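Purnton, Before and After the Boxes

We had the keys to the Purnton place for 12 days before we had to be out of the old one, which sounds generous until you try to move 340 books, a piano stool without a piano and Kai-wen's entire collection of things that might come in useful. What follows is a gallery of sorts. There is one proper photograph in it at the moment. The rest are entries waiting for me to find the memory card, which I packed carefully in a box marked "misc". There are five boxes marked "misc".

I have written the captions anyway, in the order we tackled the rooms, so that our families can stop asking what it looks like.

The hall
Long, narrow and painted the colour of weak tea. We were told it was "characterful" and it does have a character, chiefly that of a man who won't let you past. The wardrobe from Kwok's went through it upright, then sideways, then in pieces.
(Picture to come)

The front room
Kai-wen Lam holds that a sofa should face the window. Jui-lin Yu, who came to help for an afternoon and stayed until the weekend was over, holds that it should face the other people in the room. It is presently facing the radiator, which pleases neither of them and keeps my feet warm.
(Picture to come)

The shelves
Flat-packed, by Boteo, with instructions consisting of a cheerful little figure and no words. The cheerful little figure has a friend to help him. I had a cushion and a podcast. They stand up, they lean slightly towards the garden, and I have put the heavy cookery books on the uphill side.
(Picture to come)

The kitchen drawer
Every house has a drawer for string, dead batteries and the key to something. We moved ours as it was, contents and all, wrapped in a bath towel. It is now in use again and has already swallowed the new tin opener.
(Picture to come)

The back bedroom
Known as the office, on the grounds that there is a desk in it and I have sworn at it. The carpet cost £420 fitted, and I mention the sum only so that visitors will take their shoes off. Two coats of paint in a shade called Flastus White, which looked the same as all the other whites until it was next to one.
(Picture to come)

The airing cupboard
Hot, dark and full of somebody else's lining paper. It had been there long enough to curl up and develop a personality. We have left one sheet in, out of respect.
(Picture to come)

The washbasin
White, glossy and the first thing we put anything down on. A cream drawstring bag is slung over the lip, with its cord trailing, and the pale green cup has found itself a perch on the rim by the tap. I like that thin curved spout more than a grown adult should. The plug is a round chrome one and catches the light very nicely.
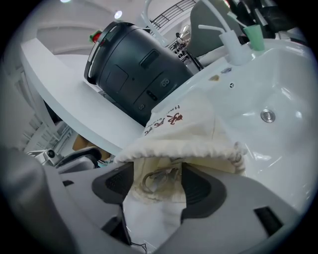

The landing
Where things go when they are on their way to another room and lose heart. Jui-lin tried to institute a rule that you may not pass the landing empty-handed. I now go round by way of not going upstairs.
(Picture to come)

The garden
A square of grass, a washing line and a shrub that none of us can name. My mother says it wants cutting back. My mother says this about most things. We are leaving it until September in case it does something interesting.
(Picture to come)

The shed
Locked. The key is very probably in the drawer.
(Picture to come)

More will be added as the boxes go down. If you lent us a stepladder, a spirit level or a casserole dish with a blue lid, it's here and it's safe, and you are welcome to come and carry something upstairs while you collect it.

Page last tidied 12 August 2017

Contact | © Kai-wen Lam and household | Back to top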